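Reviews > Desk and Drawer > Trays and Boxes > Vadov Three-Section Tray

Latest Kitchen Desk and Drawer Bathroom Hallway Search

Vadov three-section wooden tray: small, plain and I want another one

I didn't think I had 6 months' worth of feelings about a tray, but I do. I bought the Vadov in the summer to stop a sideboard drawer from turning into soup, and it has since been in the bathroom, on the desk, in the kitchen and (for one long wet weekend) on the floor next to the sofa with playing cards in it. I've liked it in every one of those places. It's a pale wooden tray with no lid, no handles and three compartments, and there isn't much more to say about how it's made, so most of this review is about how it gets used.

The layout first, as that's what sold it to me. One wide compartment runs across the whole of the back. In front of it there are two more, side by side, and the left one is wider than the right. That's the lot! I've owned so many organisers with a dozen fiddly little squares, all the same size, and they always end up with one paper clip in each and everything useful piled next to them. With the Vadov you get a long space, a middling space and a thin one, and most of what I own turns out to be one of those three shapes.

The wide one is the compartment for odd things. Glasses cases, a tape measure, the spare keys, a bag of rubber bands that I'm apparently saving for a rubber band emergency. Because there's nothing dividing it, you can spread a few small things out and see all of them at once, and that has been the biggest change for me. I used to buy batteries every time I needed batteries. Now I open the drawer and there they are.

The left-hand one at the front takes the chunkier stuff. A roll of tape goes in beautifully, and so does hand cream. The narrow one I thought would be a waste, and it's now the one I'd miss most. Pens, a comb, a nail file, a long thin bar of something sweet that I'm pretending is for guests. Anything that normally slides about and ends up diagonal across a drawer sits straight in there and stays put.

How it's made

The wood is light and natural looking, sanded well on the inside as well as the outside. I ran a finger along every inner corner when it arrived (I do this with everything, after an evening with tweezers and a cheap spice rack) and found nothing sharp. The joins on mine are tight. One of the dividers sits a hair lower than the tray wall, which you only notice if you lay a ruler across, and I did, so now I know.

It has a good weight. You can pick something out one-handed without dragging the tray along with it, which my old Skiseo plastic one did every single time. The Skiseo was cheaper and easier to wash, I'll give it that, and if you want something for under the sink I'd still say buy the Skiseo. It's a wipe-and-forget sort of thing. The Vadov wants a barely damp cloth and then a dry one. I knocked hand cream into the front corner in July, the week I got it, and there's a faint darker patch there still. It doesn't bother me, but if you're a spiller then give the inside a coat of something before you fill it.

I also tried the Jellow stacking set for a while. Lovely colours, and the stacking is clever, but I never once took the top layer off to get at the bottom one, so half my things went into hiding. The single layer suits me much better. I can see that somebody with a deep drawer would feel differently, and for a deep drawer I'd probably send you towards the Jellow.

Moving it about

My favourite thing about it is that it works out in the open. It doesn't look like something that has escaped from a drawer. I've had it out on a white surface for weeks at a time and it looks warm and tidy even when what's in it is a complete jumble of toiletries and snacks.

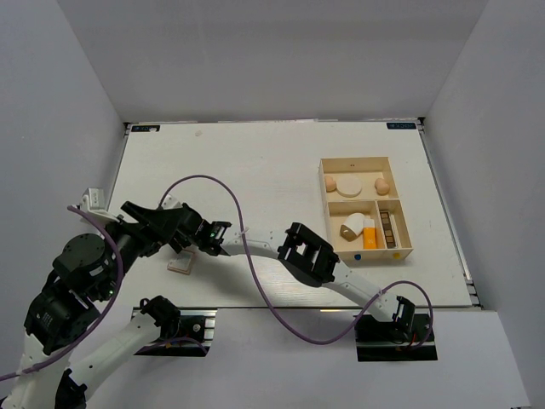

The other thing I do is refill it for whatever I'm up to. If I'm wrapping presents it gets tape, tags and scissors. If there are people staying it goes in the spare room with hand cream, tissues and a bit of chocolate, and I can't tell you how pleased people are by a bit of chocolate in a tray. Tipping it out and starting again takes 2 minutes, and I find it oddly cheering - like laying a table.

I've got into the habit of putting a coloured sticker on the front of trays and boxes, one colour for each sort of thing, and the plain front here is ideal for that. The stickers peel off cleanly as long as you don't leave them on in a hot room.

Things I'd change

Not many! I would love rubber feet. It slides a little on a smooth shelf if you bump it, and I've stuck 4 felt pads underneath, which sorted the scratching but did nothing for the sliding. A dab of museum putty at the back does the trick.

A removable divider for the wide compartment would be handy too. Vanags do one on their larger tray, and it just drops into a slot. I don't want it all the time, but when I've got earrings at one end and screws at the other I'd be glad of a wall between them. I've made do with a folded bit of card.

And it only comes in one size. Please, Vadov, a longer one for the hall.

Who should get it

Anybody with a shallow drawer, a desk that collects bits, or a guest room. It's a nice present as well, particularly if you fill it first. I wouldn't put it anywhere steamy, and I wouldn't buy it for a child's craft things unless you're relaxed about paint on bare wood.

Mine has gone back to the sideboard for now, with the batteries along the back and the tape at the front. There's a second one in my basket and I'm trying to decide between the bathroom shelf and the desk. Probably the desk, as the pens are already on their third mug.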